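Polished marble slab as a bench top – sealing, etching, scratches

kerrimuir_bench
16 September 2021
I've picked up an offcut of white marble with beige veining, polished one side, and want to use it as a loose work surface on slotted aluminium extrusion. The slab will sit flat on the panels, no adhesive. Two questions. Does a penetrating sealer do anything useful on a polished face, and do I need a layer between stone and metal?

Babalola_C
Sealer slows oil staining. It does nothing for etching, which is acid on calcite and happens on a sealed face just the same. I used Dratex, 3 thin coats, buffed off before it hazed. Put cork under it. Extrusion panels are rarely coplanar and marble is weak in bending.

tinshed
Disagree on cork. It compresses unevenly and you end up with a rocking slab. Neoprene strips at 50 mm centres, across the grooves, then check with a feeler gauge.

Babalola_C
Cork sheet at 3 mm has been fine under mine for four years. Strips give you line loads, and I'd sooner not have those under a vein.

tinshed
Veins aren't all weak. Some are filled fissures, some are only colour. Run a fingernail across the polished side.

oldgrout
Why marble at all? Granite is harder, flatter as supplied and doesn't care about vinegar. Kalter sell seconds in grey.

kerrimuir_bench
Because I already have the marble. Noted on the feeler gauge.

Babalola_C
On scratches: calcite is Mohs 3, so steel will mark it. Glasses are a different matter. Most lenses are plastic with a hard coat, and it's the coat that suffers if there's grit on the stone. Mine go down upright with the temples open, lenses clear of the surface.
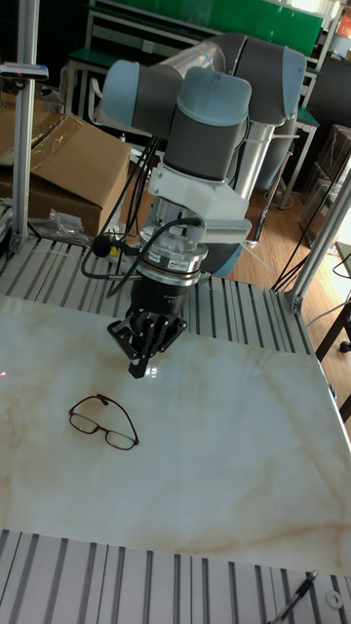
Pens and washers stay on the extrusion, off the stone. A washer dragged under a palm leaves a fine arc that only shows in raking light, and polishing it out means working a much larger area than the mark.

oldgrout
Tin oxide and a damp felt pad will lift a light one.

tinshed
If it's light. Anything you can feel needs diamond pads first.

kerrimuir_bench
Fingernail test done, one vein catches slightly near a corner. Going with cork and keeping that corner fully supported. Will try the Dratex on the underside first.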